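3.2 Building the two-arm cell

The cell was built in a shared workshop in Bredness, where we rent one bench in the evenings. We did not want to change the room, so everything had to stand on the table and be removed in less than one hour. The first author made the mounts; Iona Cruickshank did the wiring and Remzi Taşdemir wrote the control code.

Both arms are fixed at the sides of the table and work towards the middle. The distance between the two bases is 1180 mm. We tried first a shorter distance, but then the elbows came too near to each other when both grippers went to the same object. Each arm carries its own camera on a bracket over the gripper, and the cable is left in a free loop. In an earlier version we tied the cable tightly along the arm, and it pulled out of the camera after 70 runs.

For the table cover we chose a white cloth with a printed grid. The grid helps the person who places the object, but the software does not use it. The cloth does not stay perfectly flat, so the lines bend in some places, and we accepted this. Flat objects are the most difficult case for our grippers. A thin booklet gives the jaws almost no edge to hold, and therefore we use one in the tests, as Figure 3 shows.
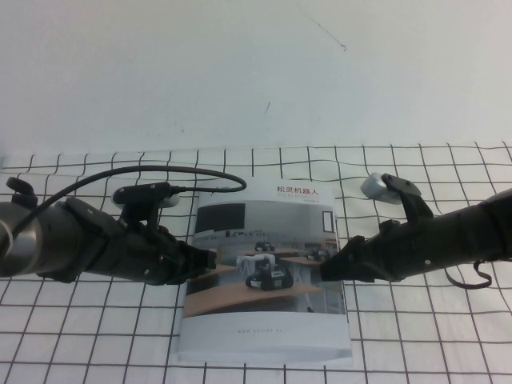
Figure 3. The two arms with a printed booklet between them on the grid cloth.

The order of the movements was decided by hand. One arm presses near the side of the object and the other arm tries to lift the opposite side. Sheldon Doucette suggested that the pressing arm should start first, and we kept a delay of 2000 ms between the two. With a shorter delay the object often turned on the cloth before it was held. We did not study longer delays in a systematic way. The brackets were printed again in February with thicker walls, and all results in Section 4 come from this second set.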